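Curkonen sidewalk runs, data card

Team: Mudutier (student robotics club, sidewalk delivery event)
Maintainer: Wajid Chaudhry
Last edited: Nov 22, 2019

What this is

Camera frames and steering logs from our practice drives in the simulator. We recorded them in October to train Jasten, the part of our code that decides where the sidewalk stops. Jasten had strong opinions on this subject before training, most of them wrong.

The city is stock scenery from the simulator. We didn't build it and can't fix it. The robot is a box on wheels with one forward camera, and its job is to carry a virtual package down the block without visiting the road.

Contents

frames/ 3807 PNG files, named by run and tick
logs/ steering, speed and wheel ticks, one CSV per run
labels/ sidewalk masks for 2679 of the frames
splits/ train and test lists
old/ please don't

The frames with no mask are the ones we ran out of evenings for. They load fine. The loader skips them without complaint, so check your totals.

Things the masks have to get right

1. Joints. The dark lines between slabs are sidewalk. Early Jasten treated every one of them as a curb and stopped politely in front of it.

2. Litter. A dry leaf is sidewalk with a leaf on it. Label straight through it. A litter bin is an obstacle, even when it is tiny and far off.

3. Fences. The mask ends where the paving meets the panels. Don't follow the dark part up the fence, however tired you are.

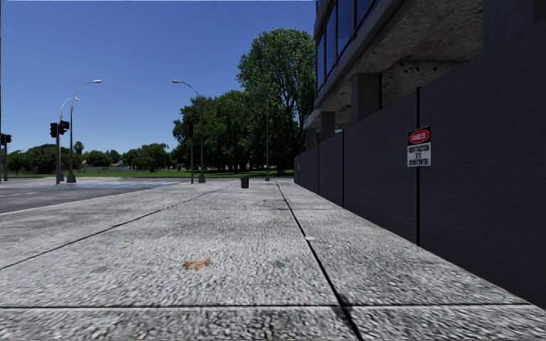

4. Shadows. Shaded paving is still paving. This is where most of the label fights happened, and Siddiqui (our referee script, which compares two people's masks) flagged 73 frames for a second pass.

5. Pillars and walls. Where a deep shadow runs up to a wall, zoom in and find the bottom edge of the wall. If you can't find it, write "unsure" in the notes column and move on with your life.

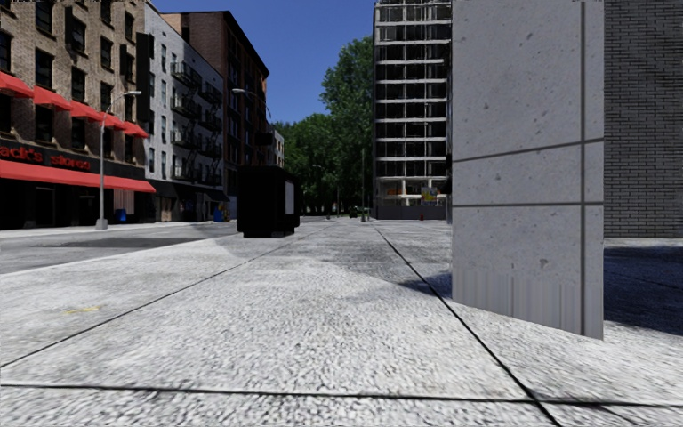 Pillar, kiosk and shade on the same sidewalk; rules 1, 4 and 5 all apply.

Known problems

The sky is always clear. Anything trained on this set will be surprised by weather.

Distant sign lettering is blurry, so don't use the set for reading signs.

2 runs have steering logged with the sign flipped. They are listed in splits/flipped.txt, and load_runs.py flips them back unless you pass --raw.

Use

Free for class and club work. If your robot beats ours with it, we'd like to hear by email and not at the finish line.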